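Opinion > Manipulation > Grippers

The cheap gripper should have won

Khadija El Sherbiny

Written fast, between runs. Numbers are from our own logs, so argue with me, not with the vendors.

We have been comparing grippers for door work since March. All in simulation so far. Two flat plate fingers that open wide, against the slim pointed kind everybody wants because it looks good in a talk. Same handles, same doors, same controller, Claklow's stock one with the defaults left alone. 3411 attempts logged. I threw out 271 of them for a bad reset and I'll defend every one.

My opinion, up front: we are buying fingers when we should be buying cameras. And we are scoring the wrong thing.

Start with the scoring. The usual table has one column, door open yes or no. Useless. A finger that hooks the lever by luck and drags the door open gets the same tick as one that closes on the bar and turns it. Put those two on a real door and one of them is going to scrape paint or bend something. We added a column for where contact was first made. Dull work, took forever, and it flipped the ranking. The slim fingers lost their lead. The wide ones went ahead on levers, stayed behind on small knobs. Nothing shocking there if you have ever tried to open a door with a pair of chopsticks.

People at Dewan told me this is unfair, the slim design is meant for bench tasks. Fine. Then stop putting it on mobile bases and sending it down hallways.

Second thing. Wrist camera versus head camera. I was a head camera person for years. Whole hallway in view, you know where the base is, you know which door. Lovely for planning. Then you get to the last few inches and the arm is in the way, or the handle is a brown smudge next to the fingertip and your depth estimate is a coin flip. Wrist view has the opposite problem. You get the handle, big, and no idea what the rest of the robot is up to. Shadows are worse than I expected too. A hard shadow with a stair-step border on a paneled door looks an awful lot like an edge to a detector trained on clean pictures. So does the molding, come to think of it.

Close view at the fingers first, then the view down over the body:
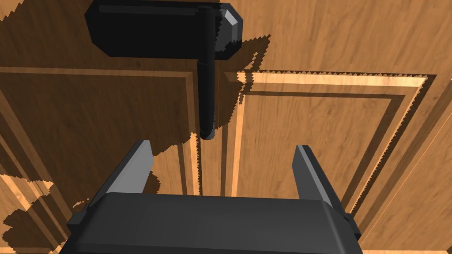
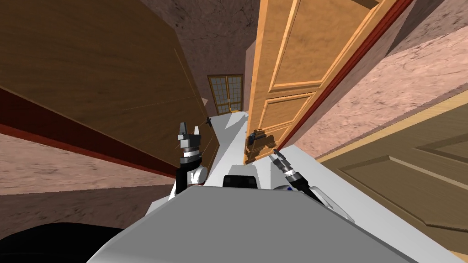

So you need both, and you need to decide when to hand over from one to the other. That handover is where most of our failures live. Of the attempts I went back and watched by hand, 37 failed with the fingers already in a decent spot and the controller still trusting the wrong camera. No gripper fixes that. You could bolt on the most expensive hand in the Flisitz catalog and it would sit there politely, open, next to the handle.

Which is why the price talk annoys me. Cavdale wants us to move the whole test set to their adaptive fingers. They may be great! I have no evidence either way, and neither do they, not on levers. What they sent was a video. I asked for the first contact data and got a second video.

Somebody will say simulation is not the world. Yes. Friction is a guess, the latch is a guess, the shadow borders are a rendering problem no real hallway has. I still would rather lose an argument in sim for the price of electricity then lose it on hardware with a cracked finger and a two week wait for parts. And the camera handover problem isn't going to vanish when the door is real. It will get worse, real levers are shiny.

What I'd like to see before anyone quotes a success rate at me again: first contact location, which camera was in charge at that moment, and the discarded runs listed with reasons. Roughly one afternoon of scripting. If your gripper still comes out on top after that I will buy it and write teh correction myself.

Plate fingers stay on for the next batch. Camera budget goes up, if I get my way.

Related
Lever or knob: pick one benchmark and stick to it
Why I stopped trusting default controller gains
Two cameras, one arm, and the handover problem
What 2468 failed grasps look like in a spreadsheet
Letters: in defense of the slim finger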